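README for the Fleltitz Household Word List
Kept by Leire Miranda, with a great deal of help from Carmela Aranda

Hello, and thank you for opening this file before opening the others! The Fleltitz list is a collection of the words people use at home for ordinary furniture and the parts of furniture, gathered in English and Spanish from families in and near Mevier. It started as a notebook in my kitchen, and I'm still a little surprised that it has grown into something with folders.

Stools, chairs, stands, legs and poles make up the "legs and frames" chapter.

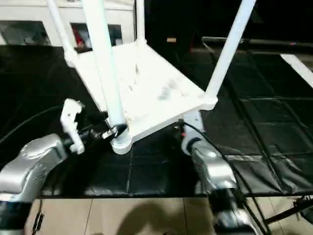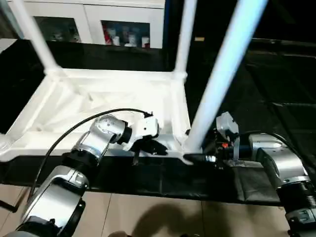
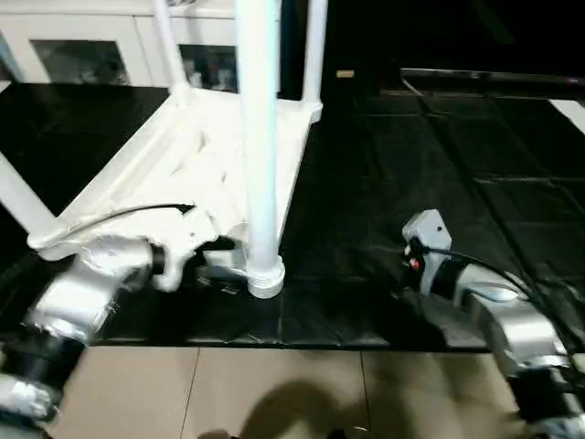
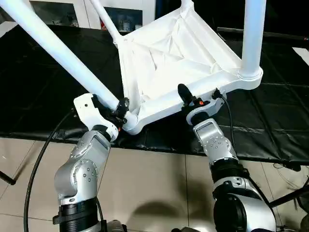 What's in the folder

words.csv is the main table, with one row for each word a person gave us. If two people in the same house gave the same word, you will find it twice, and that's on purpose (please don't tidy it up and send it back to me, as one very kind reader did).

speakers.csv has a short line for each person: an age band, the languages spoken at home, and how long they have lived in the area. Names were left out from the beginning. The speaker codes are just codes and don't stand for initials.

notes.txt holds everything that wouldn't fit in a table. There are stories in there, and a long argument over whether a footstool is a kind of stool or a kind of cushion. I'd start with this one if you have an evening free.

The columns in words.csv

speaker: the code that matches speakers.csv
thing: our plain English name for the object or part
word: what the person said, spelled the way they wanted it spelled
language: en, es or mix
sure: yes, no, or "my mother said it"

That last value began as a joke of Carmela's, but so many people answered in those exact words that we kept it. If your software wants a strict yes or no, I would count it as a yes.

How the words were gathered

We visited 30 households, most of them after supper, and sat wherever people normally sit. Each visit had 5 questions on the sheet, though hardly any visit stayed with the sheet for long. Carmela did the Spanish visits and I did most of the English ones, and for the mixed households we went together and drank far too much coffee. The Herrero street visits were the longest, and you'll see that in the notes.

Spelling was the hard part. Quite a few of these words had never been written down by the people who used them, so we read each one back aloud and let the speaker choose between versions. Where they couldn't choose, both spellings are in the word column with a slash between them.

Known problems

There are 9 rows with no language marked. I've gone back and forth on them and would rather leave them blank than guess.

Accented letters came out wrong in the older copy of the table, the one exported from Troltex. If you see question marks in the middle of Spanish words, you have that copy, so please download the folder again.

Kitchen words are thin compared with bedroom words. We meant to even that out in September and then the weather was lovely.

Using the list

Please use it for teaching, for your own research or for settling a family dispute. Credit it as the Fleltitz Household Word List, Miranda and Aranda. If you publish something with it, we'd love a copy, and if you find a mistake, write to either of us with the row number. I answer mail on Thursday evenings, and Carmela is usually quicker.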